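The connection agreement for the Plerkiscombe solar farm was signed in August, and the site is expected to export its first power before winter. It covers two fields east of the village and has a planned output of 4 MW.

Readers have asked why the scheme was reduced in size. The substation at Tukham could not accept more without new equipment, and the quoted wait for that work was three years. Werach, the developer, chose to proceed with the smaller layout — a decision I consider sound.
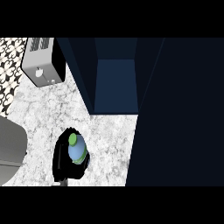

*A silver toaster on a marble worktop, beside patterned tiles.*

The revised plan allows for 481 homes to be supplied in an average year. Sheep will graze between the rows from spring, and the footpath along the northern hedge remains open throughout.

I shall attend the site visit on Wednesday and will report on the cable route, which still requires consent from one landowner.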